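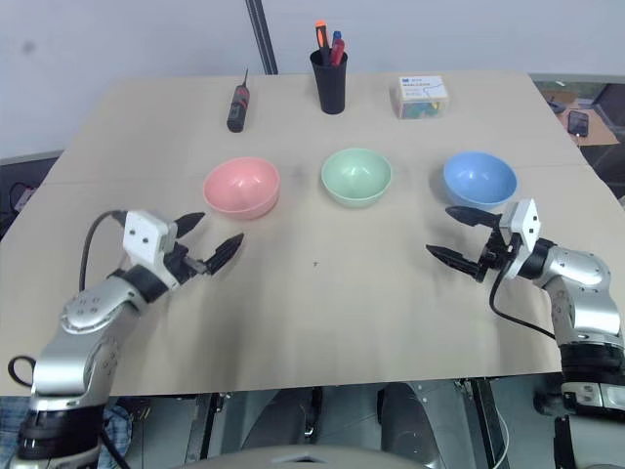 Donamari Renters' Group

I went to the rent meeting on Monday expecting to stay half an hour and got home after ten. Almost 60 people came, which is a lot for a building with one working radiator.

The subject was the new letter from Rulent. Everyone in the two blocks on the hill had the same one in February: rent up by £140 a month, take it or give notice. The letter says the figure "reflects local demand". I have read that phrase a good many times now and I still don't know who decided it. Rulent bought the blocks, Rulent set the rents, and the demand is people like us who need to live near work and have nowhere cheaper to go.

Gwenllian Price chaired and kept it moving. Kayode Onuoha had gone through the repairs log for his stairwell and read it out, dates and all. The damp on his landing was reported two years ago and is still there.

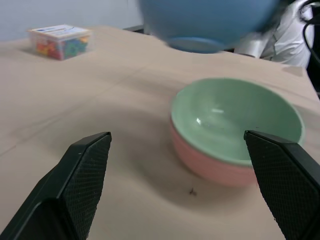
Photo: Brittany Sandhu

There was a proper argument in the second half. Gholamreza Rezaei wants us to hold back the increase and pay only the old rent. Others were worried about eviction, and I was one of them. I have no faith in landlords being talked round, but I have a child at school here and I can't treat a court letter as a gesture.

What bothers me more is how the council talks about it. Our ward councillor sent a note saying the market would settle down. Rents here have gone one way for as long as I've had a tenancy — my wages haven't kept up with them, and neither have my neighbours'.

We voted to write to Rulent jointly and to ask for the repairs first. Danish Butt is drafting the letter. If you live in either block and want your name on it, put a note through his door before the weekend.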